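Subject: Re: [clarnley-families] Reading aloud at bedtime - when do you stop?
From: Keegan Katene
Date: July 2, 2021

Hello all,

Sorry for the slow reply, Tanveer, it's been school reports and sandals that don't fit all week. I did read your message twice though, and I've got opinions!

Plates and foam letters on the table, before I get going:

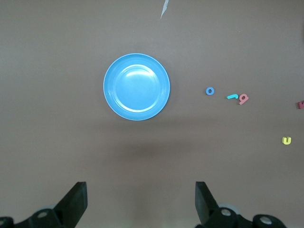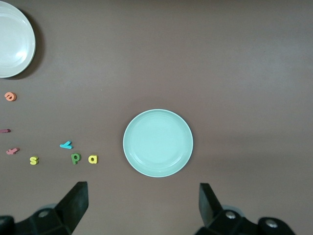
Tanveer Baloch wrote:
> Our eldest is nine and reads perfectly well on her own now. My
> mother-in-law thinks I should have stopped reading to her ages ago
> and that it's making her lazy. The little one still wants the same
> book about a badger every single night. Do I split them up? Do I
> stop with the big one? When did the rest of you pack it in?
>
> Also, does anyone have audiobooks to lend for the drive in
> September? It's 165 miles and we've worn out the one we've got.

Don't stop! Mine is eleven and we're still at it. She reads her own stuff under the covers afterwards (she thinks I don't know) so I can't see that it's made her lazy. What has changed is what we read. I pick things she'd never choose herself, a bit old for her, with long words she'd skip if she was on her own. We're on a sea story at the moment, 635 pages of it, and I'm fairly sure I'm enjoying it more than she is.

As for splitting them up, we tried that for one winter and it ate the whole evening. Now the small one gets his book first on the sofa, big sister pretends not to listen, then he goes up and she gets her chapter. It takes 30 minutes if nobody wants water. Somebody always wants water.

The badger book I can't help with. Ours was a tractor - I could still recite it for you, voices and all. I did once try skipping two pages and got told off by a three-year-old, so I wouldn't go down that road.

Elias said something at the library which stuck with me, that his dad read to him until he was fourteen and they only stopped when his voice broke and he got embarrassed. I thought that was rather lovely.

Audiobooks: I've got four on CD, if your car still takes them. One is a detective thing with a very shouty narrator, fine for motorways. Desmond might have more, he was clearing shelves last I heard. Desmond, are you reading this?

I can drop them round, or leave them in the porch if you're out. Just tell me which number you are, I always go to the wrong door.

Keegan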